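4.2 Camera placement in simulation

Before collecting any real data we wanted to know how much the choice of camera matters on its own, so we held the arm and the controller fixed and swapped only the viewpoint. We compared two settings in the Zoltley simulator: a fixed overhead view and a view carried on the arm. Each policy was trained on the same 2,672 episodes and tested on 331 new table layouts, with the objects drawn from the Nogueira set. Figure 3 gives one arm view.
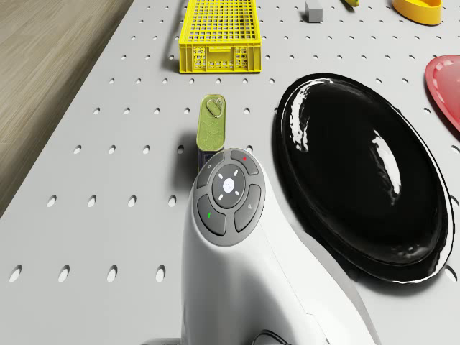 Figure 3. Simulated view from the arm camera, with a tin can, a glossy black dish and a yellow crate on the perforated tabletop.

We were delighted by how useful this close view was for small objects. The price is that the arm's own housing covers part of the workspace - in Figure 3 it overlaps the can - and a policy that sees only this view has to cope with a target that is partly hidden. Shiny dishes are a second challenge. The renderer draws strong highlights on them, and we kept these in training after an early run of around 700 episodes with matte materials gave us policies that did poorly on glossy ones.

The two views fail on different layouts, which makes combining them very appealing! Section 4.3 takes this up with the Trivalex controller. We thank Princess Catacutan for building the test layouts.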